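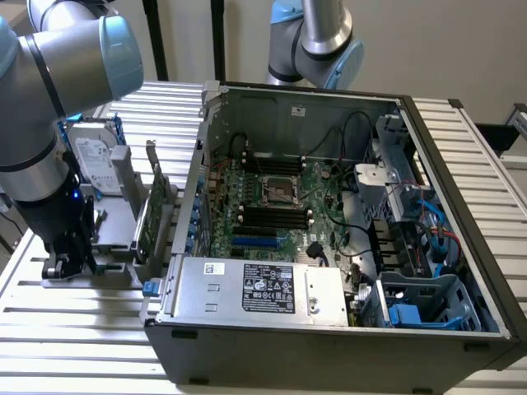 Two-arm cell with an open desktop tower and the fixture tray.

Motion Planning Software Engineer (dual-arm assembly)
Drotik, Huaranga site - full time, on site

Drotik writes control and planning software for two-arm cells that assemble and service desktop computers. The planning group is hiring one engineer to take over the task and motion planner from Duván Quispe, who moves to perception in June.

The work
The planner takes part poses from the perception node and returns synchronized trajectories for both arms. Typical targets are drives in caddies, expansion cards and cable connectors inside an open case, where clearance is small and cables do not stay where the model puts them. The current regression suite holds 651 recorded planning problems. Median solve time is some 200 ms, and we want the slow cases brought down without losing path quality near the chassis walls.

You will:
- maintain the C++ planner core and its Python bindings
- write collision models for new cases, trays and grippers
- add contact-aware insertion moves, working with Roxana Cabrera (force control)
- triage failed runs from logs and turn them into tests
- review merge requests from the perception group

Required
- modern C++ and a working knowledge of Python
- sampling-based or optimization-based planning used on real arms
- rigid-body kinematics, including closed chains
- Linux, Git, continuous integration

Useful
- ROS 2, behavior trees, real-time control loops
- point cloud filtering
- experience with cable or deformable object models

Time is split 70 percent software and the rest on the cell. No travel. On-call duty does not apply to this post.

How to apply
Send a resume and one code sample you are free to share to Nayeli Condori, reference Mendex-Planner, by 2022-03-26. Selected candidates get a take-home planning problem - 80 minutes, any language - and then an interview with Duván and Roxana at the site.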